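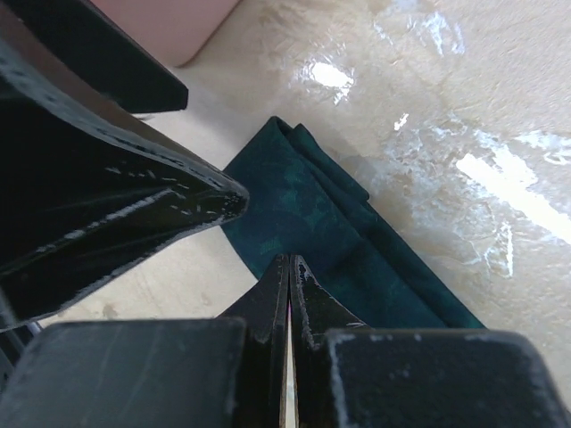

How do I roll neckties so they fit in a divided tray and don't get creased?

Asked by Clovislow
Jun 7, 2018

Fold the tie in half lengthwise end to end, start rolling from the folded middle, and stop when you reach the wide end. Keep the roll snug but don't pull on it, and set it in its compartment on its side so the spiral faces up.

Yasir Chaudhry

More detail, seeing as I love this stuff and could talk about it all day! I moved 16 ties off a hanger and into trays in March and I'm never going back. The hanger was a mess, I could only ever see the front four, and the silk ones kept sliding onto the closet floor.

What I do:

Undo the knot all the way. Don't skip this, even if you're tired and just got home. A tie that gets rolled with half a knot in it will have a lump in the middle forever.

Lay it on a clean table and smooth it with your palm from the middle out. If it still has wrinkles, hang it in the bathroom while you shower and come back to it the next day.

Bring the two ends together so the tie is folded in half. The narrow end will come up short, that's fine. Roll from the fold.

Pick a tray with walls. It can be cheap plastic, like the pink one with the rectangular compartments at the back of the table - any color works. Before you start, take out whatever tangle of cords or straps has moved into it, or you'll end up fishing for ties underneath.

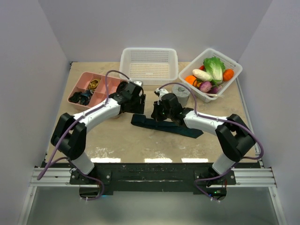 Put the rolls in with the tail against the wall. The wall keeps the roll closed, so you don't need a clip or a rubber band (please no rubber bands, they leave a line). One tie per compartment if you can spare it, two knit ones if you can't.

Sort however you like. Mine go dark to light and it makes me happy every single morning.

Libor Kratochvíl

Agree with most of this but I roll from the narrow end, no folding first. You get a fatter roll and a longer tail, and the fold never gets a chance to set. For heavy silk I think it's better. For skinny ties do it Yasir's way.

The shiny dark green ones are my favorites to roll - the color goes from green to almost blue as it curves around and you see all the loops in the middle. Leave the wide end loose to the side until you've checked that the edges line up.
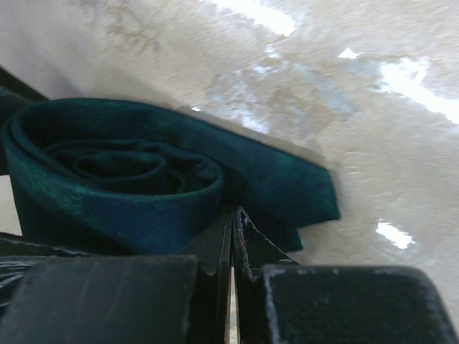 Dark green tie in a tight roll, wide end out to the right.

Also, measure your drawer! My Santoro tray was 3 mm too tall and I had to take it back.

Clovislow

Thank you both!! Did all of mine tonight, folded first. The knit one looks like a cinnamon bun and I'm weirdly proud of it. Going to try Libor's way on the two wide ones from my dad.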